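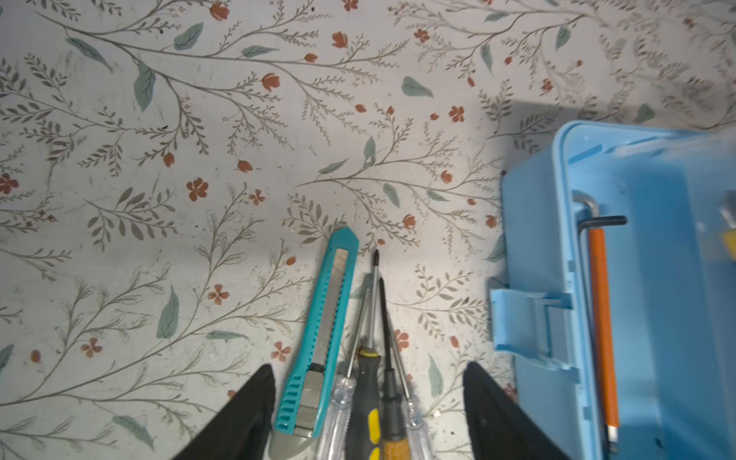 上个星期 Ottilie Koller 来我家喝咖啡，进门脱了大衣，走到桌边，手里的蛋糕盒举在半空，迟迟放不下来。她看看桌布，看看美工刀，又看看那几把螺丝刀，最后说了一句："你把五金摆在花上。"

她是我在锡劳（Sillau）住得最久的邻居，说话向来客气，这一句里头的意思我听得懂。在她家里，桌布是桌布，工具是工具，两样东西一辈子没有见过面。桌布住在客厅的五斗柜里，星期天出来；工具住在地下室，她先生在世的时候归她先生管，现在归一把挂锁管。我把东西往旁边推了推，给蛋糕让出一块地方，我们就在螺丝刀旁边把一块核桃蛋糕吃完了。她走了以后我一直在想这件事，想了一个多星期，越想越觉得有话要说，索性写下来。我的意见很简单，说出来可能有人不同意：家里的小修小补，就应该在吃饭的桌子上做，桌上就应该铺着平时铺的那块花桌布，用不着为了几颗螺丝另辟一个地方。

为了说清楚这么一句话，我大概要绕很远的路。读过我以前文章的朋友知道我有这个毛病，请多包涵，先去倒杯茶。

## 先从我母亲的桌子说起

我小时候家里只有一张像样的桌子。说是饭桌，其实什么都是在上面办的。早上它是早饭桌，中午摊开来晾干货，下午我和姐姐各占一头写作业，晚上吃过饭，碗一收，抹布一抹，母亲把缝纫的东西端上来，父亲就把坏了的收音机、不走的闹钟、脱了把的锅铲端上来，两个人面对面坐着，一人一半。桌上铺着油布，底子原来是什么颜色我已经说不准了，上面印着一大朵一大朵的牡丹，四个角被手肘磨得发白，牡丹只剩下半个轮廓。

父亲有一把改锥，木头把子，把子上缠着黑胶布。他修东西的时候喜欢把改锥横放在同一朵牡丹上，每次用完都放回去，位置分毫不差。我问过他为什么，他说那朵花是改锥的家。我当时六七岁，信得很认真，后来有一回姐姐把自己的橡皮放在那朵花上，我还跟她吵了一架，吵到母亲拿顶针敲桌子。

我讲这个，倒也没有要怀旧的意思。那时候房子小，一张桌子当五张用，谁都没有别的办法，要是当年有人送我父亲一间工作间，他一定高兴得睡不着觉。可是我现在房子不小了，地下室也有，阁楼也有，我还是愿意把东西端到饭桌上来修，这里头就有一点值得想想的地方了。穷的时候养成的习惯，有一些是苦，日子好了应该赶紧扔掉，比如一个塑料袋洗了又洗。另外有一些，当时不觉得，隔了几十年再看，里面包着好东西，扔的时候手要慢一点。

好东西是什么呢？我觉得是大家坐在一起。父亲修闹钟的时候，母亲就在对面，我和姐姐趴在两边看。闹钟的后盖一打开，全家人都看见了里头的齿轮。我到现在还记得那一圈一圈的黄铜颜色，记得母亲伸过一根针来帮父亲挑一团灰，她的针比他所有的工具都细。要是父亲有一间带门的工作间，闹钟是会修好的，说不定修得更快，可我们谁也看不见。

## 关于那只工具柜

现在说到锡劳。镇上的五金店叫格鲁伯（Gruber），门面不大，里头很深，一直通到后面那条街。我爱逛五金店，超过爱逛衣服店，这一点我女儿很不理解。去年格鲁伯在靠门的地方摆了一套 Puline 牌的家用工作站，一张台子，一面挂板，下面带抽屉，抽屉里铺着按工具形状挖好的泡沫垫，每把扳手睡一个坑。标价 1079 欧元。

我承认我在它跟前站了很久。它真漂亮，抽屉推进去有一声很轻很闷的响，像有人在隔壁房间合上一本厚书。我拉开又推进去，拉开又推进去，店里的小伙子过来问我家里有多少工具。我在心里数，一把美工刀，几把螺丝刀，一把钳子，一把锤子，一卷卷尺，一把小锯子，是我先生年轻时候买的，锯过一次圣诞树。小伙子很有教养，听完没有笑，只是把手从抽屉上拿开了。

我不想说买这套东西的人傻，一点这个意思也没有。有人真的做木工，有人修摩托车，有人家里三个孩子四辆自行车，这样的人需要一个结结实实的台子，抽屉再多也不嫌多。我想说的是我这样的人，和我认识的大多数人。我们一年里头修几样东西？柜门的合页松了，台灯的插头要换，吸尘器的轮子缠了头发，包裹的纸箱要拆要裁，孙子的玩具车电池盖打不开。这些活，哪一样也用不着专门的房间，哪一样的麻烦也不在于没有台子。麻烦在于我们不愿意开始。

而一个专门的地方，恰恰会让人更不愿意开始。这个道理我是在自己身上验出来的。我们刚搬来的时候，我先生在地下室弄过一个小角落，旧门板架在两只柜子上，头顶一根灯管，冷，灯管还嗡嗡响。坏了的东西就往那里送，送下去的时候心里很踏实，觉得已经修了一半。然后它们就在门板上排队。一只烤面包机在那里排了四年，排到我们忘了它坏在哪里，最后连同门板一起送去了回收站。

东西放在饭桌上就不一样了，它在那里碍事。晚上要吃饭，你总得处理它，要么修，要么承认不修。我很喜欢这种碍事。人是要被东西催一催的，催得又不能太凶，一只躺在花桌布上的坏台灯，催得刚刚好。

## 花有什么用

说到桌布，有人会讲，好，你在饭桌上修，我同意，那总该把桌布撤了，垫张旧报纸，或者买一块灰色的橡胶垫子，人家修手表的修电脑的不都用那个吗？

橡胶垫子我买过。39 欧元，也是在格鲁伯买的，上面有小格子，有磁条，边上还印着尺子。用起来无可挑剔，可我每次把它铺开，都觉得自己要动手术。屋子里的气氛变了，说话声音都小下去，孙子也不敢靠过来。用完还得擦干净卷起来，塞回那个怎么也塞不回去的纸筒。后来它就一直在纸筒里待着，我也没有什么对不起它的感觉。

旧报纸呢，我父亲反对，我也反对。报纸滑，墨会沾手，一沾手你就开始看上面的字，看到一半把螺丝的事忘了。

花桌布的好处，第一是它本来就在那里，你什么都不用准备，坐下就能干活。第二条好处要讲得慢一点。修东西这件事，说到底是有些烦人的，螺丝拧不动，盖子扣不上，说明书印得像蚂蚁。人在烦的时候眼睛会到处找地方歇。歇在一块灰垫子上，看见的是灰；歇在一片枝枝叶叶上，一朵砖红色的小花，一片灰绿的叶子，一根细枝弯过去弯到桌子另一头，眼睛就跟着它走一趟，走完回来，手上那股跟螺丝较劲的蛮力也松了一些。我有好几次都是这样，盯着花发了一会儿呆，回过头来发现螺丝刀拿错了号。

我知道这听起来像是替自己的懒找一个诗意的说法。也许有一点吧。可是我们给医院的墙上画画，给候诊室摆鱼缸，没有人说那是多余的，怎么一个人在家里跟一只不争气的台灯坐一个钟头，就活该对着一块灰橡胶呢？

还有一层，是关于脸面的。花桌布一铺，这张桌子就是体面的桌子，在它上头做的事也跟着体面起来。剥豆子，包饺子，写信，报税，拧螺丝，都是家里的正经事，都配得上一块好看的布。Ottilie 那句话，"你把五金摆在花上"，她的意思是委屈了花。我的看法反过来，我觉得是抬举了五金，而五金是应该被抬举一下的。一把美工刀给我拆过多少箱子，裁过多少墙纸的边角，削过多少支铅笔，它凭什么一辈子住在黑抽屉里，跟用过的电池和断了的橡皮筋挤在一起？

## 我也得认几个错

写意见文章，光说自己有理，自己也会心虚。花桌布的坏处我心里有数，且让我一条一条认下来。

最大的一条，小螺丝掉在花里找不着。这是真的，一点不假。素色的桌面上掉一颗螺丝，一眼就看见，掉在满是细枝小叶的布上，它就成了花籽，成了花蕊，成了叶子上的一个小黑点，你拿手指去捻，捻了半天是印上去的。有一回我给眼镜换鼻托，掉了一颗，我和女儿两个人四只眼睛，趴在桌上找到天黑，女儿一边找一边念叨她那个朋友家里的白桌子。最后是用手掌平平地扫，一寸一寸扫过去，在桌子正中间扫着了。从那以后我在手边放一只小碟子，吃酱油用的那种，白的，拆下来的螺丝一律进碟子。我建议每个人都这样做，铺什么桌布都应该这样做。

第二条，刀子。美工刀放在桌布上没有关系，美工刀在桌布上裁东西就大有关系了。这块我是吃过亏的，早年有一块黄格子的布，我心爱得很，就是被我自己裁包装纸的时候一刀划开的，划得又直又长，裁纸的时候要是有那么直就好了。现在要动刀，底下一定垫上切菜板，我有一块专门退下来的旧板子，竖在冰箱旁边。还有刀片，用完推回去再放下，这个没有商量的余地，尤其家里有小孩来来去去。我对孙子只有一条规矩，刀由大人拿，螺丝刀可以由他拿。他现在五岁，拿螺丝刀的姿势像在搅一锅粥，可是劲头很足。

第三条，脏。机油不要上桌，凡是带链条的、带发动机的、从车底下拿出来的，请到外头去。胶水要看着，油漆想都不要想。我说的小修小补，是干干爽爽的小修小补，坐着就能做完的那种。这条界线每家自己划，我的界线划在自行车上，铃铛可以上桌，车轮不可以。

再有就是，桌布到底是会旧的。工具在上头放久了，会有印子，会有擦不掉的小污点，深的浅的都有。Ottilie 要是凑近了看，一定还有别的话说。对这一条我不打算改进。我母亲那块油布，磨得最厉害的地方就是坐得最多的地方，她从来没想过把它藏起来。一块桌布从商店里来的时候什么样，在我家用了几年以后还是什么样，那我就要问问自己，这几年我们都在哪里吃的饭。

## 弗利劳的那个下午

去年九月，隔壁的弗利劳（Flillau）办过一次修东西的聚会，在学校的食堂里。消息是贴在面包店门上的，说谁家有坏东西都可以带去，有人帮着看，修得好修不好不保证，咖啡一欧元一杯。我带了一盏台灯去，就是前头说的那种，插头松，灯一闪一闪的。

食堂里长桌拼成两排，来的人比我以为的多得多。给我看灯的是 Engelbert Haslinger，今年 75 岁，以前在铁路上做信号，手指头粗得像小萝卜，拧起小螺丝来却一点声音都没有。食堂的桌面是光的，他坐下来，不动手，先从包里抽出一块叠得方方正正的厨房布，白底蓝边，边上绣着两只鸟，铺平了，四个角拉一拉，才把我的灯请上去。

我问他是不是怕划坏学校的桌子。他想了想，说那也是个理由。然后他说他太太以前总在厨房里给他腾一块地方，铺上这块布，他值夜班回来，睡不着，就在上面摆弄东西，她在旁边择菜。太太走了好几年，他在光桌子上总觉得手没有地方放。

他说这些话的时候很平常，头也没有抬，一边说一边把插头打开给我看，里头一根线的铜丝散开了，只剩几根搭着。他让我自己来拧，我不敢，他把螺丝刀倒过来，把子朝着我，就那么举着等，等到我接过去为止。我拧了。在那以前我换插头都是花钱请人，或者等女儿从城里回来。

那天下午我在那块布旁边坐了两个钟头，灯早就修好了，后来的时间都是在看别人的东西。一只会唱歌的绒布熊，唱到一半变成男低音；一台老式的绞肉机，主人是个很年轻的姑娘，她要拿来做饼干；还有一位先生带来一把雨伞，伞骨断了一根，他说新伞买得起，可是这把伞他认得。我特别喜欢这句话，回家路上说给自己听了好几遍。

听说后来统计，整个地区那一个月里各处聚会加起来，登记了大约两百件……这个数字我没有记牢，还是不要写了，免得有人拿去引用。我记得牢的是那股味道，咖啡，旧电线，还有谁家带来的李子蛋糕，都在一个屋子里。它跟我小时候那张牡丹桌子的味道当然不一样，可是坐在里头的感觉是一样的。

我从弗利劳回来，第一件事就是去地下室，把先生留下的那只工具箱提了上来。铁的，沉得要命，我分了三趟才弄上楼，每一趟拿一层。里面的东西大半我不认得，认得的挑出来，就是现在放在厨房抽屉里的这些，跟擀面杖做邻居。剩下的擦干净，上了点油，送去给弗利劳的人用。Haslinger 先生打电话来道谢，在电话里把每一样的名字都给我念了一遍，我听了二十分钟，有几个词到现在也不知道中文叫什么。

## 给孩子们看见

我女儿读到这里会说，妈，你讲了半天，无非是你喜欢热闹。她说得对，我是喜欢热闹。不过我还有一个比热闹正经一些的理由。

我们这一代人，尤其是我们这一代的女人，很多人不会用工具，是从来没有看见过怎么用。工具在地下室，在车库，在院子尽头的小棚子里，修东西的人下去了，过一阵子上来了，东西好了，中间发生了什么，像变戏法。Ottilie 跟我差不多年纪，她把一个家管得井井有条，会腌酸菜，会做账，会给教堂的祭台布钩花边，可是她家厨房的抽屉把手掉了两年，她就用一把叉子勾着开。我问她为什么不拧上，她说螺丝刀在地下室。地下室的钥匙呢，在她自己围裙口袋里。

这件事我想起来就有点难过。一把叉子勾了两年，中间隔着的只是一层楼梯。可这层楼梯她结婚五十年都没有下去拿过工具，现在要她一个人下去，站在那根灯管底下，在先生的东西里头翻，换了我我也宁可用叉子。

要是当年螺丝刀就放在厨房里呢？要是她先生也像 Haslinger 先生那样，拧的时候旁边有人择菜呢？择菜的人抬头看几眼，看上几年，也就会了。手艺有一大半是这样看会的，没有谁专门教。我会包粽子，就从来没有人教过我，我只是在母亲旁边坐得够久。

所以我现在让孙子看。他来的时候，我特意留着一两样活，等他坐稳了再把工具拿出来，摆在桌布上。他喜欢给每样东西找一朵花，螺丝刀挨着一朵红的，美工刀挨着另外一朵，摆错了他要重新摆。我并没有给他讲过他太外公的改锥和牡丹，听他自己在那里念念有词，我去厨房里站了一会儿才出来。

我不指望他将来当工程师，他目前的志向是开垃圾车。我只希望他长大以后，家里哪个抽屉把手掉了，他会去找螺丝刀，并且知道螺丝刀在哪里。

## 吃饭以前收起来

最后讲一讲收拾，这也是别人问我最多的。Ottilie 问过，女儿问过，连来抄水表的先生都问过：那你吃饭怎么办？

吃饭以前收起来，就这么办。我的办法笨得很，有一个浅浅的托盘，原来是端早饭用的，工具往里一放，小碟子往里一放，没修完的东西也往里一放，整盘端到窗台上去。湿布擦一遍，干布再擦一遍，摆碗筷。吃完了要接着干，再端回来。来回都很快，面条还没有煮软，桌子已经是饭桌了。

我发现这样收来收去，东西反而不会丢。放在专门的台子上，可以摊着，一摊就是一个月，今天找不到钳子，明天找不到卷尺，都压在别的东西底下。饭桌一天要清三回，什么也压不住。人家说我邋遢，工具都摆到桌上来了，我倒觉得我这辈子没有这么整齐过。

托盘也治好了我另一个毛病，就是一口气要把事情做完。年轻时候修个东西，修到半夜，越修越坏，越坏越不肯睡。现在一到做饭的时间就得停，停下来炒两个菜，吃着吃着，忽然明白了那个盖子是应该往左转的。这种时候我就放下筷子，走到窗台边上去转一下，我先生要是在，一定会说，吃完再弄，凉了。

今天是2月19日，外头还在下那种不大不小的雪，锡劳的冬天总是不肯痛快结束。我写这篇东西也是在这张桌子上写的，电脑放在中间，右手边是茶，左手边推开了一堆东西，是早上拿出来准备对付百叶窗的。百叶窗的拉绳断在里头，要把上面的盒子拆开，我研究了一上午，拆下来一半，螺丝都在碟子里。

Ottilie 刚才打来电话，绕了半天的圈子，问了我的膝盖，问了雪，问了我女儿什么时候来，末了问，你桌上那几把螺丝刀，有没有十字头的，小号的。我说有。她说她那个抽屉，这两天叉子也勾不住了。我说你把抽屉抽出来，带把手一起拿过来，里头的东西先倒在床上。她说倒在床上像什么样子。我说那你带过来，我们倒在桌上。

她说她四点钟到，蛋糕还剩两块，也一并带来。我得先去把百叶窗那一摊收到托盘里，烧上水，再把切菜板找出来，万一把手的孔大了，还要削一小片木头塞进去。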